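Drimmont Toy and Household Reuse Program
Progress report to the Brekmont Fund
Submitted 01/03/2023

1. Period covered

This report covers the second half of the grant. The first half was described in our earlier report and is mentioned only where the figures carry over.

2. Work completed

The grant pays for sorting donated household goods and toys, cleaning what can be cleaned, and sending it out again to families on the Surdu estate and to the two play groups there. We received 570 bags and boxes in the period. Intake was heaviest in the first weeks and then leveled off.

Donations arrive mixed. A typical bag has small toys, kitchen bottles, odd blocks and pieces of cloth in it, and very few bags hold one kind of thing. Under the old system, each bag was tipped onto a table and sorted in one pass. Small pieces ended up on the floor and cloth was often sent to the wrong shelf. We now work in small groups of items, using metal bins with high sides. Each bin is cleared before more goes in.

The order of sorting is now fixed:

Cloth first, to textiles
Bottles and other containers next, to the wash area
Toys with a face or limbs (animals, dolls, figures) to the toy check
Blocks and loose parts last, to the parts drawers

Taking cloth out first has made the most difference. It tends to hide small pieces, and in the first half of the grant a good number of blocks were found later in the textile sacks. We still find them, but less often.

3. Equipment and space

The shelving bought from Zolaler was delivered and put up in the back room. One upright was bent on arrival and was replaced at no charge. The parts drawers are labeled by type and by size. Color labels were tried and dropped, as most parts come in too many colors for this to be useful.

The metal bins were bought secondhand. They are scratched but sound, and they wipe down more easily than the cardboard trays we had before. We would like to buy more of the same size if any money is left in the equipment line.

4. Goods sent out

We sent out more than 700 items in the period. Toys made up the largest share, followed by kitchen goods. Textiles were slow. Much of what comes in is too small or too worn to pass on and goes to rags, and we have not found a regular taker for rags yet.

Blocks remain a problem. They come in ones and twos from different sets and do not fit together. The play groups will take mixed blocks if they are large enough for small children, so anything that passes the size check goes to them. The rest is kept in the drawers until there is enough to make up a set. We made up 14 sets this way.

Squeeze bottles are no longer passed on for food use. They are washed and offered to the play groups for water play and paint. This change was made after a question from one of the groups about what the bottles had held before.

5. Spending

Spending on shelving and bins is complete apart from the small balance mentioned in section 3. Cleaning supplies are over budget. We underestimated how much washing the plastic toys would need, and we ask permission to move part of the travel line to cover the difference. Travel has been low because most deliveries are now made in a single trip.

6. Next period

We plan to open for drop-offs on 36 days in the next period. The written sorting guide will be finished and a copy sent to the fund in May. The toy check will be moved closer to the wash area so that animals and figures do not have to be carried across the room twice. We will also look again at finding a taker for rags.

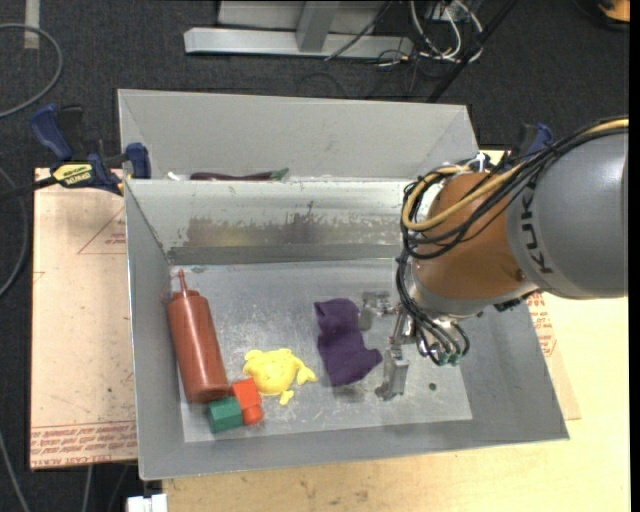 Figure 1. Mixed small items in a sorting bin: bottle, blocks, frog toy and purple cloth.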